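Stockroom and Packing Assistant (part-time)
Pemo, Castdale
Three mornings a week, August start

Pemo is a small shop and packing room with a big love of snacks. We buy in sweets, biscuits and little wrapped treats from all over, sort them at the back and send them out in mixed boxes to people who enjoy a surprise with their tea. Orders have grown a lot this year and we'd love another pair of hands!

You would be joining a team of four. Karla Hinojosa runs the packing room, Aurelio Xolalpa looks after deliveries, and Anayeli Gallegos and Valentina Núñez pack, label and (let's be fair to them) do most of the taste testing as well.

Most mornings start at the blue table. Mixed stock gets heaped on the tabletop, small boxes and packets and crinkly wrapped things all together, and you sort through it and fill the basket.
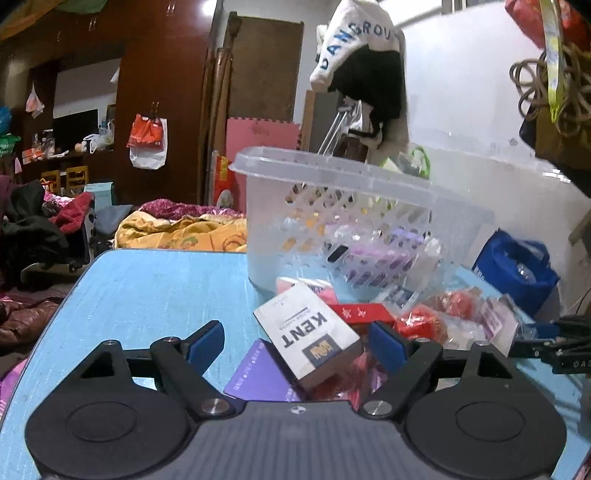
After that it's off to the shelves. There are 13 bays, each with its own label, and you'll know them by heart sooner than you think. Plenty of our packets carry no English at all, so you'll learn to tell them apart by colour, shape and the feel of the wrapper. It's a lovely bit of the job if you like spotting small differences.

What you'll be doing

Sorting mixed stock and putting it away in the right bay
Filling baskets and packing boxes from a printed list
Checking dates, and setting aside anything torn or squashed
Wiping down tables and baskets at the end of the shift
Helping Aurelio bring in the Tredari delivery, which comes at 9.30 in the morning and can be on the heavy side

Who we'd like to hear from

Anyone careful with their hands and happy to keep going at a steady pace. You don't need to have worked in a shop or a stockroom before – Valentina came to us straight from college and Anayeli used to drive a bus. You do need to be comfortable standing for a couple of hours at a time. We handle nuts, milk and wheat every day, so please think about that if you have an allergy.
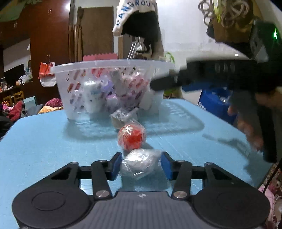

Wrapped items and a basket on the sorting table.

Hours and pay

Mornings from 8.30 to 12.30, with a proper tea break in the middle. We pay the same hourly rate to everyone in the packing room and will tell you what it is when we first speak. There's a staff discount too, and a bag of odds and ends to take home when we clear a bay.

How to apply

Write a few lines about yourself to Volker Grube at the shop, or drop a note in at the counter. Our door is next to the Barajas bakery. We don't need a long CV. Tell us which mornings suit you and what your favourite biscuit is! Volker will invite people in for a short trial of 2 hours, paid, so you can meet everyone and have a go at a basket yourself.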